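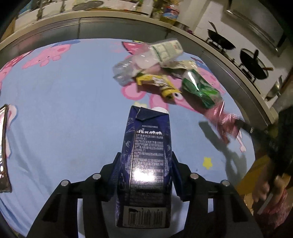

A dark blue milk carton with hills and trees drawn on the front.

Kodthorpe should keep its milk round. The council will decide in June whether to renew the depot lease on Dromel Street, and the talk so far has been almost entirely about rent.

The rent is low, and I accept that. A shop or a gym would pay more. But the round reaches 3 villages that lost their last grocery years ago, and the bus to town runs twice a day. For people there who don't drive, the milk van is also the bread van and the egg van.

Ecaterina Mihăilă has driven it for 6 years. She told me she leaves at 2 in the morning and is back by 9. When a regular customer hasn't taken in the last order, she knocks.

Opponents say the supermarket delivers now. It does, with a minimum order that a person living alone will rarely reach. A pint and a loaf won't get you a slot.

I would support a modest rise in the rent — the dairy's owners say they could manage one. Losing the depot to fill a small gap in the budget would be a poor trade, and the council should vote to renew.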